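Household Notes
Care of Drinking Glasses and Glass Surfaces in Shared Residences

Prepared by Rhea Evangelista and Arnaldo Peixoto for the Abernathy Residences Housekeeping Office

Everyday glassware receives more handling than almost any other item in a furnished apartment, and it is often the first thing a guest notices. The following guidance replaces the sheet issued to residents of Hanham House and applies to kitchen, dining and bathroom glasses alike. It does not cover crystal, painted glass or pieces with metal rims, which should be washed by hand in lukewarm water and dried at once.

Daily washing

Glasses should be washed before plates and pans, while the water is clean. Use a soft sponge kept for this purpose. A sponge that has been used on a greasy skillet will leave a film that no amount of rinsing removes. A small amount of dish soap is sufficient; excess soap is the most common cause of streaks. Rinse under running water, inside and out, and set each glass upside down on a rack that allows air to reach the inside. Glasses turned down on a flat towel hold moisture and may take on a stale smell.

Where a dishwasher is provided, place glasses on the upper rack only, between the prongs and not over them. Glasses that touch during a cycle may chip at the rim. Open the door when the cycle ends and allow 20 minutes before unloading.

Cloudiness

Two different conditions are commonly described as cloudiness. The first is a mineral deposit left by hard water. Soak the glass in plain white vinegar for 12 minutes, rub gently with a soft cloth, and rinse. If the glass clears, the deposit was mineral, and a monthly soak will keep it in good order. The second condition is etching, a permanent wearing of the surface brought on by very soft water, high heat or too much detergent. Etched glass will not respond to vinegar. It remains safe to use unless it is chipped or cracked.

Residents in the Grusesel wing have reported heavier deposits than those elsewhere in the building. Soledad Baptiste of the maintenance desk can supply a filter for the kitchen faucet on request.

Bathroom glasses

A glass kept beside a bathroom sink is exposed to toothpaste, soap spray and steam, and should be washed as often as a kitchen glass. It should be carried to the kitchen for this and not merely rinsed at the basin. Paper coasters protect the countertop from rings and should be discarded as soon as they become soft or stained.

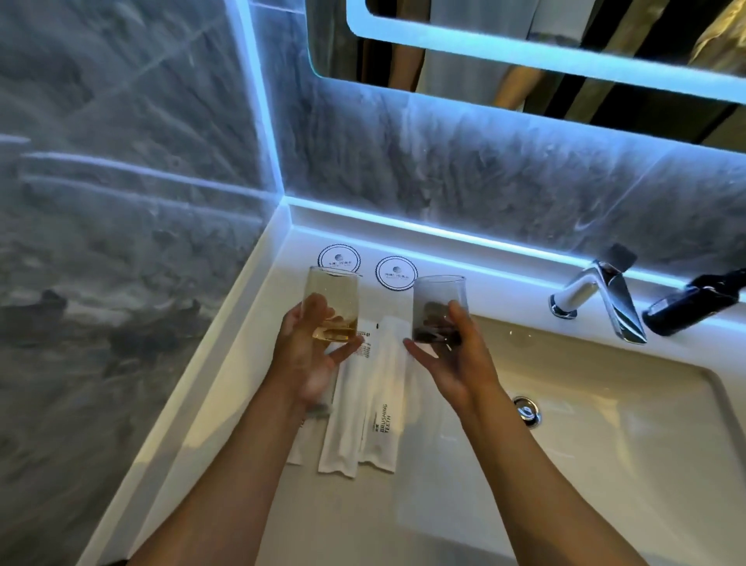 Vol. 2, No. 12

Liquids left standing in a glass overnight will dry to a ring at the base. Fill the glass with warm water and a drop of dish soap, leave it for an hour, and clean the bottom with a bottle brush. Tea and coffee stains that remain may be treated with a paste of baking soda and water. Scouring powder and steel wool should not be used on glass of any kind.

Vanity countertops should be wiped with a damp cloth and dried. Vinegar must be kept away from marble and other natural stone, which it will dull permanently.

Storage

Store glasses upright. The rim is the weakest part and should not bear weight. Do not stack glasses unless they are made for stacking. If two become stuck, fill the inner glass with cold water, stand the outer one in warm water, and separate them gently after a minute or so.

Breakage

Sweep up large pieces first, then press a damp paper towel over the floor to collect splinters. Wrap all fragments in newspaper, tape the bundle closed, and mark it before placing it in the trash. Broken drinking glasses are not accepted in the building's bottle recycling.

Replacement tumblers are available from Khairul Santoso at the supply counter. Requests should state the apartment number and the quantity needed.

Revised February 24, 2019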